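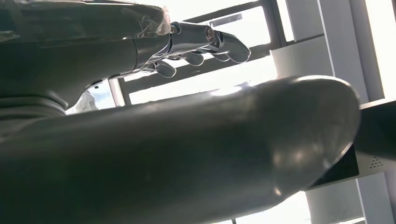

Four-finger hand vs. parallel jaw on the same arm: wrist camera results

Posted in: End Effectors and Tooling

kestrel_mount
14 November 2021

We have been running the Urkulell four-finger hand against our old Rafferty parallel jaw for most of October. Same arm, same controller (Plollia), same object set. Posting the numbers because I could not find a comparison that kept the arm constant.

Setup: wrist camera, fixed mount, no external cameras. Each gripper got 500 grasp attempts on the same mixed bin. Success means lifted, held through a slow wrist rotation, and placed inside the target outline. A drop during rotation counts as a failure.

Rafferty jaw: 291 successes
Urkulell hand: 244 successes

So the hand lost, on a bin I picked because I expected it to win. Most of the hand failures came from the approach. At the relaxed pose the fingers are already partly curled, and the outermost one reaches well past the others. It touches the object first and pushes it before the rest can close.

Questions:
1. Has anyone changed the default pre-grasp pose on this hand, and did it hold after a restart?
2. Is anyone getting usable images from a wrist camera in a room with large windows? Our exposure is set by the glass half the time.

torque_ledger

The second question may be the cause of the first result. If auto exposure is metering on the windows, your object is underexposed and your grasp point is off before the fingers move. A parallel jaw tolerates lateral error along the jaw plane. A four-finger hand does not tolerate it at all in my experience.

Lock exposure and rerun both before concluding anything about the hand.

kestrel_mount

Exposure was locked for the grasp runs. The window problem is in the approach logging, where it is on auto. I should have separated those in the first post.

The picture at the top is from the auto setting. The panes are blown out and you still get decent detail on the finger linkages.

benchpress88

That picture also shows a lot of reflection off the chrome at the wrist joint. Matte tape on the wrist fixed this for me on a different hand. Ugly, but the segmentation stopped latching onto highlights.

I disagree with torque_ledger on tolerance. A hand with independent fingers should absorb more position error than a jaw, provided you close on contact and do not close on a timer. Which mode are you using?

kestrel_mount

Timer. Plollia does not expose per-finger contact on the version we have. It gives one summed current value for the whole hand.

benchpress88

Then you compared a jaw with a hand being driven as a jaw. I would not publish 244 as the number for that hand.

torque_ledger

It is the number for that hand on that controller, and that is what most people will have on the bench. If the vendor ships it with a driver that sums the current, the test is fair.

I do accept the point about independent closing. My results were on timer as well.

postura_user

We run the same hand on the Postura controller, which reads each finger separately. No full comparison, but on question 1: yes, the pre-grasp pose can be changed. Write it to the hand and to the controller. If you only write it to the controller, the hand goes back to its own default on power up.

We open the outer finger by about 80 percent of its travel and leave the other three alone. The early contact stopped for most box shapes. It still happens on anything tall and narrow.

One more thing - check clearance between the fingers and your forearm segment when the wrist folds back. Ours came close enough that we added a soft limit.

kestrel_mount

Thanks, that explains the restart behavior. We had been writing it to the controller only.

Clearance is fine in the test poses. I have not checked the folded stow pose with the outer finger opened, so I will do that first, at low speed.

Plan is:
- new pre-grasp pose written to both
- matte tape on the wrist joint
- same bin, same attempt count, timer mode again

Contact mode has to wait until we can borrow a Postura unit. I will add the results to this thread and leave the original numbers up.

benchpress88

Log the failures by type this time (pushed on approach, missed, dropped in rotation). The totals alone will not tell you which change did the work. I would also run the pose and the tape separately if you have the hours.

kestrel_mount

Agreed on the categories. Pose first, then tape.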